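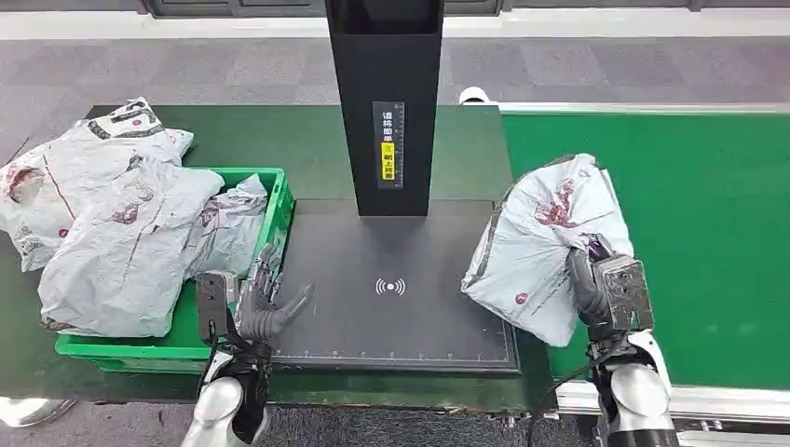

Section 4: Setting up your parcel station

Now for the fun part! Once the bench is laid out well, a parcel moves from crate to platform to belt in one easy sweep, and you'll wonder how you ever packed orders any other way. Set aside a bit of time before your first busy day and work through the steps in order.

Before you start

You'll need a clear, level work table, your Cevum platform with its column already attached (see Section 2), a shallow crate for incoming bags, and a run of belt or a bin for the finished ones. A dark table top is a lovely choice, as white mailing bags show up beautifully against it.

Placing the platform

1. Set the platform in the centre of the table with the column at the back. The ruler scale should run along the edge nearest you.

2. Press down gently on each corner. If it rocks, turn the foot underneath until it sits firm.

3. Find the printed icon near the middle of the top, a solid dot with curved signal waves on either side. That's your target for every parcel.

4. Plug the cable into the back of the column and run it off the rear of the table.

Caution: Never lift the platform by its column. Take hold of the slab on both sides, and ask for a hand if the table is high.

Placing the crate and the belt

5. Put the crate on the left, close enough that you can reach the far corner without leaning. Shallow crates are terrific for this job. You can see what's coming next, and soft bags slide out easily.

6. Line up the belt on the right, leaving a gap of 200 mm beside the platform. Bags must not touch the platform on their way past or the reading will wander.

Note: Big crinkly bags love to flop over the rim. A little overhang on the outer side is fine. On the platform side, tuck them back in.

Your first parcel

7. Switch on and wait for the display to settle at zero.

8. Lay a bag flat over the icon, shipping label facing up. Smooth any folds across the code with the side of your hand.

9. Let go! A resting hand adds weight, and it's the most common cause of odd readings.

10. When you hear the tone, slide the bag to the right and onto the belt.

If you hear 2 short tones, the label wasn't read. Turn the bag a little, flatten it again and give it another go. Glossy tape over the code is the usual culprit.

Keeping it in good nick

Wipe the top with a dry, soft cloth at the end of each shift. Light scuffs and a bit of pale dust are normal on a matte surface and won't affect the colour of the printing or your readings. Check the zero again after every 500 parcels, or whenever the table has been moved.

Caution: Don't spray cleaner onto the platform or the column.

Section 5 covers printing labels with Brurkex.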